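June, late, feet up

What a day! Drollon Yard threw its doors open at ten and I didn't get home until gone eight, with sore heels and a bag full of leaflets. I started with the printmakers on the ground floor, then the weaver, then back to the printmakers (of course). The big Miyazaki print room had a linocut I stood in front of for ages, all harbour and rain, number 12 of 68. I nearly bought it. I may yet!

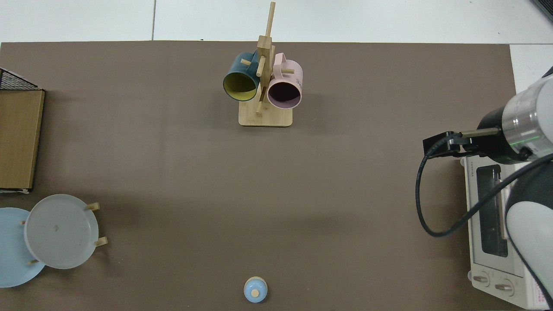
Upstairs, after lunch

The Devano studio was the best of the lot. Huge charcoal drawings pinned straight to the wall, and you could go right up and see the thumb marks.

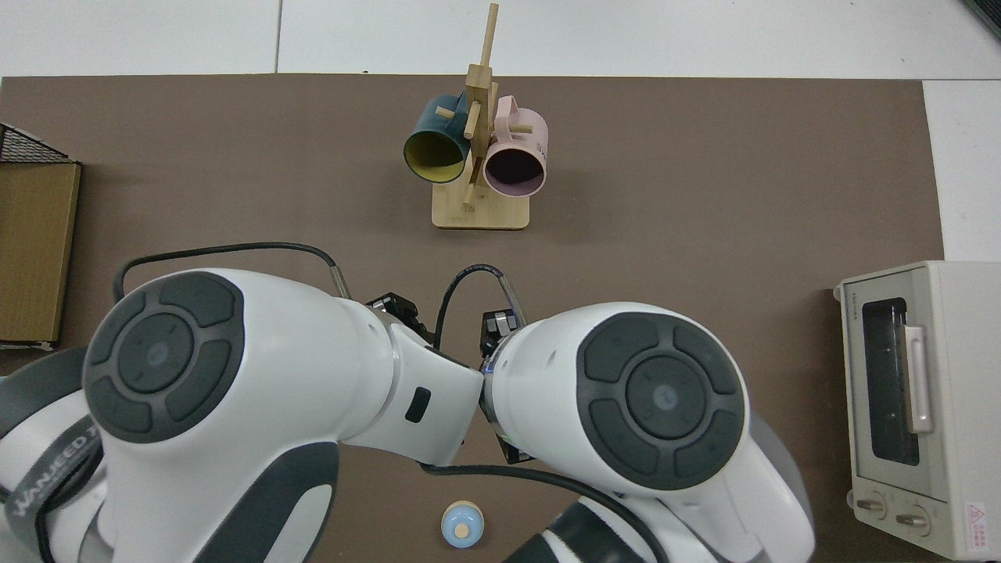 Then a long chat on the stairs about paper, and I came away wanting to draw again, properly, every morning before work. The Temerine group had a sound piece in the loft, very low and humming, lovely. Some 400 people had been through by teatime, the woman on the door told me. I've put my name down for the etching evening and dug out my old sketchbook.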